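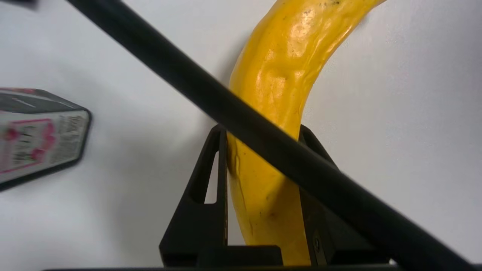 *R. Hallam*

The **Trilance Way** is a signposted touring route in eastern Australia. It runs for 300 kilometres from the coastal town of Gernis to Buchanan, on the tableland, and is promoted as a self-drive holiday of 5 days. The name refers to the three "lances" of rock said to be visible from the lookout above Zudent, the largest settlement on the inland half. Visitors generally find two. The third is either a low knoll to the south or a spur of the second, depending on which brochure is consulted.

## Route

From Gernis the road follows the river flats and then climbs through wet forest to the tableland, reaching 900 metres at its highest point. It is sealed throughout, although the descent into Zudent is narrow and unsuited to large caravans. Brown signs mark the route at most junctions. Several were moved when the Zudent bypass opened, and drivers who rely on them alone are sent through the town twice.

The full distance can be driven in a day. The longer itinerary depends on a number of short detours, including a lookout, a disused butter factory and a swimming hole that is closed after heavy rain.

## Origins

Promotional material calls the Trilance Way a historic coach road. There is little to support this. A coach service did connect Zudent and Buchanan, but it used a ridge track well north of the present road, and no service is known to have run through from the coast. The coastal section was built as a timber road and was not joined to the inland one until the era of the motor lorry.

The claim that the route follows an "ancient trading path" appeared in the second edition of the visitor guide, without a source, and has been repeated on roadside panels since. The panels also disagree with one another about the age of the Buchanan bridge.

## Tourism

Visitor numbers are uncertain. The figure most often quoted, nearly 200 cars a day, comes from a counter placed outside Gernis during the July school holidays, and it made no distinction between tourists and people going to work. No count has been published for the inland section.

Accommodation is concentrated at either end. Zudent has a motel, a hotel with rooms upstairs and a showground camping area with powered sites. Fuel is sold in all three towns — the pump at Zudent closes early — and mobile coverage is poor on the climb.

## Climate and seasons

The route is advertised as a year-round destination. Fog is common on the tableland in winter and may hide the lookout until noon, while summer storms sometimes close the river flats. Autumn is usually the driest season, and the one least mentioned in the advertising.

## See also

- Buchanan bridge
- Zudent bypass
- Scenic routes in Australia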